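Kanik refill points to open in June 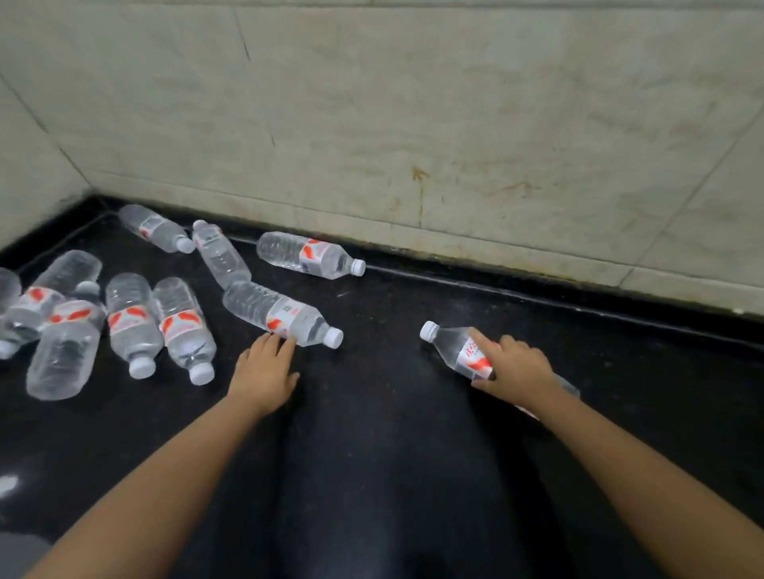
Shoppers and commuters in Kanik will be able to fill their own bottles free of charge from June, when the town's first public water points come into use.

Eight taps are being fitted — two at the bus station, one at the library and the rest along the high street and in Shezi Park. They will be open from 7 in the morning until the park gates close.

The work is being paid for by the district and by Vekden, the local water supplier. Ourania Bakalis, who is running the scheme for the district, said it had started with a petition signed by 198 residents last summer.

"People were paying for water at the bus station because there was no other way to get any," she said. "The pipes were already there. It needed someone to put a tap on the end."

Cafes are also being asked to join. So far 67 have agreed to fill bottles for anyone who comes in, and will put a blue sticker in the window.

Gerasimos Andreadis, who keeps a kiosk opposite the station, said he expected to sell less water but would take part. "I'll sell more coffee, I hope," he said.

The taps will be turned off during hard frosts. A map is available at the library desk.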